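Bench Tips for a Small Servo Arm
Last updated: March

We've been building tabletop arms at the Culton shared workshop for a while now, and the toy-vegetable-into-the-saucepan job is still my favorite way to shake one out!

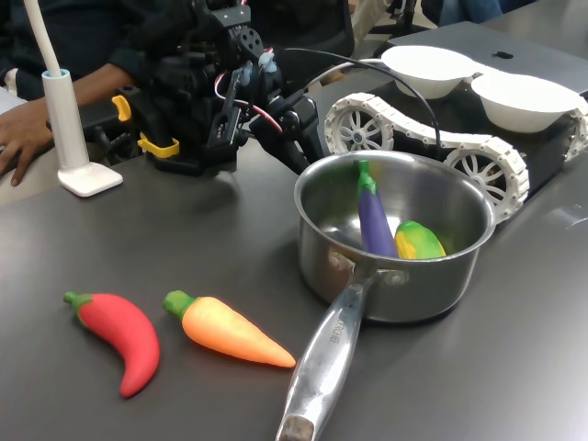 I love this job for a first build. Toy vegetables are cheap, they come in awkward shapes, and dropping one costs you nothing. Start with something long and straight like a carrot, and leave the curved stuff for later (a chili pepper rolls on its side the moment a finger brushes it).

Screws first. Put a dab of removable threadlocker on every bracket screw. Our first arm, the Platell, shook its elbow loose after 302 cycles, and we spent an evening blaming the code.

Leave slack in your wires at every joint. Swing the arm by hand through its whole range with the power off, and watch the cable at the tightest bend. If it pulls straight, it's too short. Small spring clips are great for holding a run in place while you work out where it wants to go – zip ties can wait until you're sure.

Power the servos from their own supply and tie the grounds together. A stalled servo can drag the voltage down far enough to reset the controller, and then the whole arm flops. Ask me how many eggplants we've lost that way!

Shiny pots are tricky if you're using a camera to find things. Turn the lamp so it bounces off the wall, or drape a dish towel behind it. That one change took our second arm, Serra, from hopeless to really fun to watch.

Keep a log, even a scruffy one. Serra is at 2421 pickups, and I'd like to hit 3000 before we swap the gripper servo. Write down the date of every new screw and horn too.

Next up is Brovesholm, with a longer forearm and softer fingertips. I'm trying bicycle inner tube for the pads, glued on with contact cement and left overnight.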